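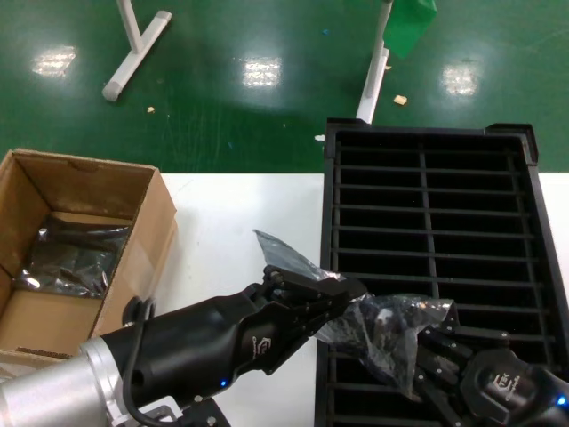
Do bag refill schemes save any plastic?

Noémie Deschamps
A shop near me in Clerkmont has started selling Dadon washing powder in "refill bags". You buy the tub once, then top it up from a bag. The bag costs 89p less than a new tub, and the leaflet says it uses far less plastic. I'm not convinced. The tub goes in my kerbside recycling and the bag doesn't. Am I being had?

Jarosław Pawłowska
Partly. I put both on the kitchen scales. My old tub, lid included, came to 172 g and five empty bags together weighed less than that. So there is less plastic, fair enough. Whether any of it gets recycled is another matter. Our council won't touch thin film, and "recyclable at larger stores" means a bin by the trolleys. I'd like to know where that bin gets emptied. I asked in February and got a leaflet.

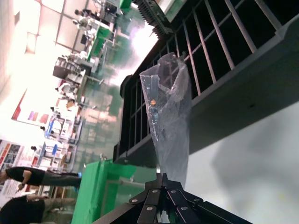

Clear bag, the sort most kerbside rounds won't take.

Mine get reused as bin liners until they split.

Huguette Royer
Just use a cardboard box of powder like we did before 2000. No tub needed.

Séverine Poulain
Check the box first, Huguette, some have a plastic lining. Noémie, look at the price per wash too. Mine was cheaper per bag and dearer per wash, as the bag held less than the tub did.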